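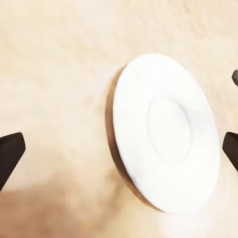
Plate between gripper fingers, from one of our simulated table-clearing tasks.

About Us | Who We Are
Search this site Enter keywords Go

Flonwood tests household and shop-floor robots for people who are thinking of paying for one. We do not build them, sell them or take a cut when someone buys. Four of us work out of a former upholstery shop in Punitlow, and most of what we publish is some version of "wait."

Mohcine Fawzy started the company after nine years of running a hotel laundry. In that time he sat through a lot of sales visits. A machine would fold one towel, the same towel, while a man in a nice jacket talked over it. Mohcine asked each time to bring his own towels. Two vendors let him.

That is still how we work. We pick a chore, write down what a tired person on a late shift would call finished, and see how close the machine gets. The current list has 80 chores. Clearing plates is on it, along with wiping a counter, loading a dish rack, sorting bolts into bins and getting a fitted sheet onto a mattress. We have yet to pass anything on the sheet.

Much of the early work is done in simulation, and we have mixed feelings about that. It's cheap, and a dropped saucer costs nothing. Daranee Saithong, who runs that side, can put a plate task through 900 attempts before lunch. But a simulated plate has no gravy on it unless she puts some there, and a good score on screen has fooled us before. We label simulated results as simulated, every time, and we never average them in with bench results. If a vendor shows you a success rate, ask which kind it is.

Bench tests are handled by Aníbal Sequeira and Frans Dijkstra. A machine gets 300 tries at each chore, with the table moved, the lights changed and the dishes swapped for ones it hasn't met. A person stepping in to help counts as a failure. Vendors argue with us about this more than anything else.

Can machines do chores yet? Some can do part of a chore, slowly, in a room that has been arranged for them. On a shop floor that may be worth money. In a kitchen with kids in it, we would keep the sponge.

Reports are free to read. We are paid by the buyers who commission them, and a vendor can't pay to have one changed or held back. The next batch, on dish handling, is due in September.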